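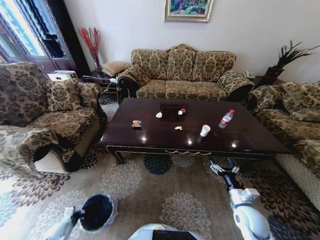
Re: [chores-list] Can it clear a living room yet?

From: Deisy Escobar
To: chores-list
Date: 2019-01-01

Anselmo Tello wrote:

> I read the Horkberg summary and I still don't know what to tell people
> who ask me whether they can buy something that tidies a room. The
> summary says 738 items attempted and 692 in the bin. That looks good on
> paper. But I clean rental apartments in Istedano for a living, and the
> trash on the table is the easy part of my day. What I'd like to know:
>
> How long does it take? What does it do when something ends up on the
> floor? And does it know a tissue from a receipt I need to keep?
>
> Anselmo

Anselmo, I'll take these in order. I was at Hetivbridge for most of the table work, so I can answer the first two from my own notes. The third one I can only answer in part.

Time first. The job is small on purpose: a coffee table with a bottle, a paper cup, a crumpled tissue, a snack packet and other bits like that, and a robot that holds the trash bin in one hand and picks with the other. You or I would do it in less than a minute without thinking about it. The Hetivbridge setup was allowed 300 seconds per table and it used most of that. A lot of the time went into moving the base, stopping, and looking again before each pick.

Carrying the bin along is a good idea and I think it is the main reason the numbers went up between May and the final report. In the older Cabrera tests the bin stood in a corner and every item meant a trip across the carpet. The price is that one arm is tied up the whole time. If an item needs two hands, the bin has to be put down first, and putting the bin down near sofa legs and table legs is a task of its own.

Soft things are harder than they look. A bottle has a shape you can close two fingers on. A tissue squashes, and a flat wrapper on a polished tabletop gives the fingers almost nothing to get under. Glossy wood is also bad for the depth cameras, which pick up reflections of the lamps and read them as holes or as objects. The people writing the software know this and mostly handle it by trying the pick again.

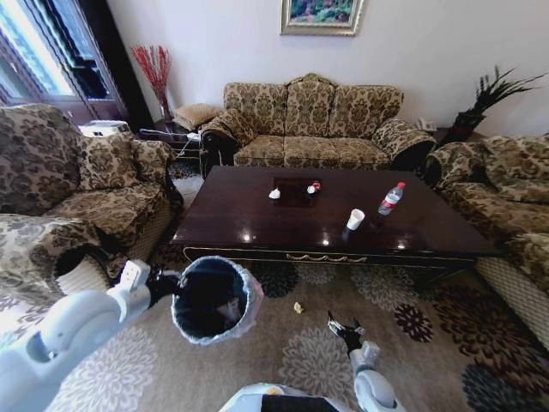 Things on the floor

You asked what it does when something ends up on the carpet. A small yellow piece of paper on a carpet with big flowers all over it is about as hard as this job gets. The pattern makes it difficult to find, the arm has to reach low, and the front edge of the table is close by. When the robot did see the item it would go for it, slowly, and I would call the results mixed. The 692 figure does not separate floor from table. I asked for the split and have not been given it. I would not quote the number to your customers until we have it.

The other thing left out is who set up the room. In the runs I watched, somebody checked the start position and somebody was standing near the stop button. That is normal at this stage, but it means you are paying a person to watch a machine do work the person could have finished.
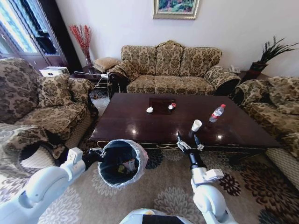 On your third question, it does not know a receipt from a tissue in the sense you mean. It has a list of kinds of things that count as trash, and it is fairly good at matching against that list. A half-full water bottle that a guest wants to come back to is still a bottle. In a rental after checkout that may be fine, and this is where I would expect the first paying use. In a house where people are living, I would want it to ask, and none of the 3 systems in the Horkberg summary can ask.

So if a client wants to know whether they can buy one, I would say no for now. If they want to know whether the picking works on a table, I would say yes, slowly, with a person in the room. Sofas, cushions, wiping, vacuuming under the armchairs and changing the bin bag were not tried at all.

If you have a list of what you find in a rental after checkout -- even a rough one for a single week -- please post it. The object set came from office people guessing, and yours would be better. I can pass it on before the next round of tests is planned.

Deisy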